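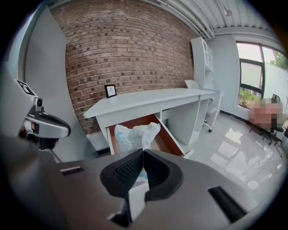
**January 8, 2022** — If you have been putting off the desk drawer since Christmas, you are in very good company, and the people at Studa would like to cheer you along a little. Their winter tidy-up has started again, and 52 households and small workplaces have already put their names down, which is a lovely turnout for a grey first week.

The idea is as simple as ever: one drawer at a time, pulled right open, with everything in it looked at properly before it goes back. Carrier bags are the usual trouble, says Herman Sinaga, who runs the Saturday sessions and has a soft spot for a plain white desk against a brick wall. "People stuff one bag in a drawer and then they stop seeing it," he told us. "Take it out, give it a shake, fold it flat — and there's your drawer back!"

Stellan Sjöberg is looking after the floors this year, and his advice is to leave the cables until the drawer is finished, then follow each one back to the power strip and put a label on it.
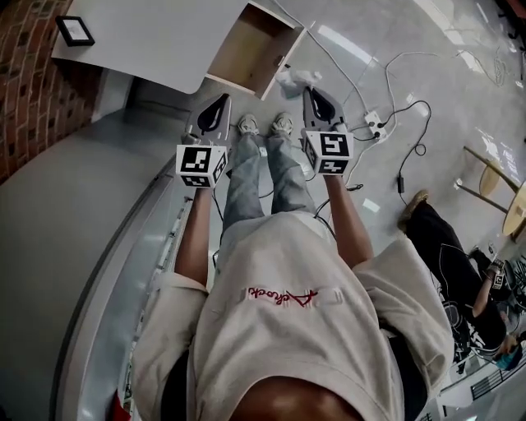

## How to join in

Sessions last two hours and cost nothing, though there are only 6 places at each, so do ask early. Sign-up sheets are at the Flarnis reading room, along with paper labels and cable ties to take home. The next round after this one will be in August.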